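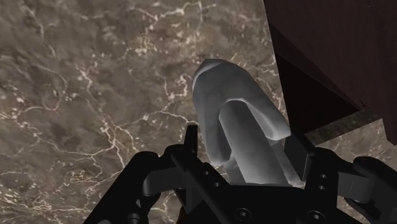 When I called Yến Lý she was eating lunch at her desk and arguing with a spreadsheet. She tests grippers at Rikell, mostly in simulation, and I'd wanted to talk to her ever since her team put two very different hands through the same set of picks and posted the results back in November.

"People expect me to say the expensive one won," she told me. "And it did win, on boxes! On anything with a curve to it, the Marchuk hand kept up just fine."

The Marchuk is the plain two-finger one. The other is the Tinholm, which has softer pads and (her words) "a lot of opinions about how it wants to close." Each got 2000 simulated tries, with the object turned a little differently every time. I asked which objects gave her the most trouble, and she didn't even stop to think.

"Hooks. Anything that bends back over itself. You go in for the stem, you close, and the whole weight is hanging off to one side. It wants to swing."

So how do you score a swing? She laughed at that one - I gather it was a sore subject for a while. They used to count any lift as a success, and then someone played back 254 of the good ones and found that plenty ended with the part dangling sideways. Now the part has to stay put for 4 seconds before it counts.

We got onto cameras after that. Yến likes a view from the wrist, looking out past the fingers, even though the fingers eat up a good chunk of the picture. "I want to see the fingertips and the thing in the same shot. With an overhead camera you're guessing about the last inch."

She changes the surfaces a lot too, wood, stone, whatever the library has. Busy patterns are her favorite, all veins and blotches, and she's happy to be mean about it. "If your controller gets lost over a fancy countertop, I'd like to hear about it before we ship an arm to Brernivberg."

That's where the real hardware lives, and she's flying out there next to run the hooks again with both hands. I asked which one she'd put her own money on.

"Marchuk for the hooks," she said. "Ask me again when I'm back."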